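# Keeping pale surfaces looking decent

I've had white worktops in three different kitchens now and a white desk for longer than any of them, so I've tried most of the things people tell you to try (and a few I made up, which we'll come to). These are the ones I still use.

## Everyday wiping

Warm water, a tiny squirt of washing-up liquid, one cloth to wash and another to dry. I know it sounds like nothing! But most of the grey film people complain about is old detergent that was never rinsed off, and going over it with more detergent just adds another coat. If yours already has the film, do two rounds with plain hot water and a microfibre cloth and see what you've got left before buying anything.

I dry mine straight away. We're in a hard water area at Urnmont and you can practically watch the spots form.

## Tea, turmeric and beetroot

Tea rings come off with bicarbonate of soda mixed to a loose paste. Leave it for 17 minutes if you're me and you've set the timer for a boiled egg twice and lost track, otherwise a quarter of an hour. Wipe, don't scrub.

Turmeric is another matter. Get what you can off with washing-up liquid, then leave it by a sunny window if it's something you can carry, such as a chopping board or a tray. Daylight fades it far better than any spray I've bought. For a fixed worktop I lay a cloth dampened with weak lemon juice over the mark for five minutes and then rinse very well. Never on marble or any other limestone, please, as the acid will eat the polish.

Beetroot I've given up on, I cut it on a dinner plate.

## Scuffs

Dark scuffs are often something left on the surface by whatever was dragged across it, and then a melamine sponge will shift them. Wet it, squeeze it out, use hardly any pressure. They're a very fine abrasive, so on anything glossy you can end up with a dull patch that annoys you more than the scuff did — try it first in the corner behind the toaster.

A clean pencil rubber also works on small marks, and you can get right up to an edge with it.

Proper scratches are there for good on most laminates. I had one by the hob at the Rondale flat that I used to fill with a matching repair paste from Tsang, the hardware shop on the corner, and it needed redoing every November or so. Fine unless you went looking for it.

## Metal strips and edges

If you have a metal trim where the worktop meets the wall, that join is where everything ends up. Crumbs first, then grease, then the crumbs stick to the grease. I go along it with a dry toothbrush before any water gets near, then hoover, then a wooden skewer wrapped in a bit of damp cloth for the corners. Cotton buds leave fluff.

Wipe with the grain if it's brushed steel. A drop of baby oil on kitchen paper afterwards keeps the fingermarks down for a week or so, but use barely any or you'll be collecting dust instead.

## Things I've stopped doing

Neat bleach. It yellowed the edge of my old desk and I'm still cross about it.

Vinegar on everything. Good on the kettle, pointless on grease, and bad for stone.

Cream cleaner on gloss finishes. I did a lovely job on the Valleck worktop with that, and it never shone again.

## A little routine

Thursday evening is when I take everything off and do the whole surface, bread bin and all. It takes two songs if I'm quick. Start at the back and work towards yourself, so you aren't leaning on the bit you've just done, and finish with the dry cloth in long straight strokes from one side to the other. Switch the main light off and look across it sideways by the lamp afterwards, as smears show up much better in low light, and then put the kettle back last once its base is dry.
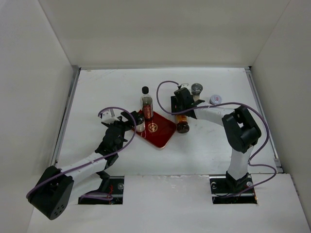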